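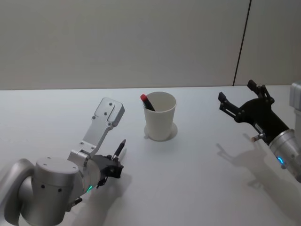

Re: [manip-data] how many pen demos is enough?
From: Annunziata Zanetti

Hi all,

Great thread, and good timing for us! We've been recording two-arm pens-and-cup demonstrations at Wedlow since January, so I can answer at least part of this.

Dal Bello wrote:
> We're up to 200 episodes on the cup task and the policy still
> freezes just before the release. Is it worth pushing on to 900 like
> the Horby people did, or are we collecting the wrong thing? All of
> ours start with the cup in the same place and the pen already in
> the left gripper.

I'd stop and change the starts before adding more. Ours froze in the same spot, and when I went back through the episodes the person driving was pausing there too, lining up the tip over the rim. The model learned the pause beautifully. We threw out 47 episodes with long waits in them, recorded replacements with the cup moved to a new spot each time, and the freezing mostly went away (mostly! it still hesitates if the cup is far back on the table).

Things we vary now: where the cup stands, whether there's already a marker in it, which side the marker leans, and the angle the pen is held at. A marker already in the cup is my favorite, as the second pen has to go in beside it and people come up with wonderfully different ways of doing that. Please keep those, even the ugly ones.

Plain white paper cup on a white table is hard going for the wrist views, by the way. We kept it for half the set and I'm glad we did, but do look at your shadows. The open fingers of the right arm can throw a bigger shape on the table than the cup does.

On the right arm: do you have it steady the cup, or just wait? We record both and label them separately in Skamodik. Mixing the 2 without labels gave us an arm that drifted halfway in and stayed there.

I can share our start-position sheet if anyone wants it. And Dal Bello, I'd love to see a few of your frozen rollouts, the worse the better!

Annunziata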